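From: Tâm Ông
To: Standstead Lion Dance and Culture list
Subject: Re: Lantern night, program order and the drum problem
February 2022

Hi everybody,

Finn Wendt wrote:
> Two questions from me. Are we still opening with the lion dance, or did
> that get moved to after the speeches? My mother-in-law is coming with the
> kids and they will only last until 8 or so. Also I heard we may be short
> a drum. I can drive over to Surnard and borrow one if somebody tells me
> who to ask.
> Finn

Finn, yes, the lion still goes first! Khôi Lý and I went back and forth on this (he wanted the elders' greeting at the top, like it was at his old temple in Ivia) but with so many little ones coming we want them to see the lion while they're awake. So the order is lion, greeting, the two songs from the children's class, then Cúc Thân on the đàn tranh, then the fan dance, then lanterns outside if the wind behaves. Your mother-in-law can slip out after the songs and she won't have missed the parts the kids care about.

About the drum. The skin on our big one split near the rim and I don't trust it for a whole performance. Lộc Huỳnh looked at it and says he can put a new skin on but not in time, because it has to stretch and dry and he won't rush it. So please do go to Surnard, Finn, that would be such a help. Ask for the Nghiêm family at the music school there, they have 3 and they already told me we could take one. Bring a blanket for the back of the car, and please don't let anybody stand it on its side with bags leaning on it (you know who you are, last year's drivers).

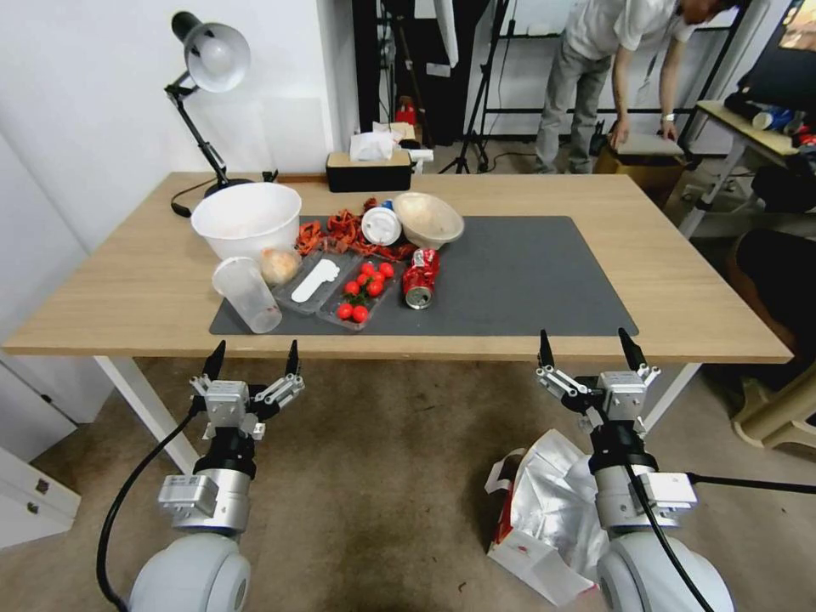

Now the tickets. We have 117 names on the list as of last night, and I'm so happy, but it does mean the hall is full. If you told a cousin they could just show up, please write to me today so I can see whether there's been a cancellation. I hate turning people away at the door in their nice clothes.

Rehearsal went better than I expected. The fan dancers finally have the turn in the second verse, the one where the whole line has to open at once, and when it worked I got goosebumps. There are 8 of them this year and four have never been on a stage before! If you're a parent of one of the new girls, please practice the walk-on at home with the long áo dài on, because it's very different from doing it in sneakers and sweatpants. Hem it if you need to. I have safety pins but I don't have that many safety pins.

Cúc asked me to pass along that she'll play one piece from the south and one from Huế, and she'd like quiet while she tunes. It takes her a few minutes between the two. I'm going to use that time to say a little about where the songs come from, so if anyone has a story from their grandparents about Tết music, send it to me and I'll try to work it in. I've written my remarks three times already and they keep getting longer, so short stories please.

One more thing, the costumes. The red and gold lion head goes back in its box with the ears folded IN. Last June we found one ear bent flat and Lộc spent two evenings with wire and glue fixing it.

Performers should be at the side door by 5, everybody else 6:30. Park behind the building and leave the front spots for the grandparents.

Khôi, can you reply with the final music files? I only have the old version of the fan dance track, the one with the long intro.

See you all there,
Tâm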